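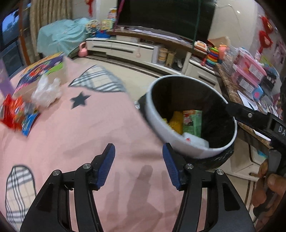 For a long time, a robot that wanted to learn housework had to stay in the laboratory. The table was clean, the light was always the same, and the cup stood where the students had put it. When such a robot met a real living room, it usually failed in the first minute.

The group of Jussara Leite at the Peixoto institute took the lesson out of the laboratory and left the robot behind. In their project, called Dundutent, people carry grippers in their own hands and do ordinary tasks at home: snack wrappers go in the trash bin, toys go back on the shelf. A camera on the tool records what the fingers meet. Later, a robot arm with the same fingers learns from these recordings.

"We didn't ask anyone to tidy up before," says Leite. "A room with a box, a plastic bag and a cloth on the floor teaches more than an empty one."

The result that surprised her own team concerns variety. They trained one model with 521 recordings from 3 homes, and a second one with only 300 recordings, but from 9 homes. In an apartment that was new to both, the second model put more wrappers in the bin, although it had seen much less material. It also made fewer mistakes when the bin was tilted.

Thin plastic is still difficult. It bends away from the fingers, and if it is transparent, the model often closes the gripper beside it – sometimes several times in a row. Leite's colleagues in Gravesell are now testing softer pads for this. The next recordings, planned for January, will be made in kitchens.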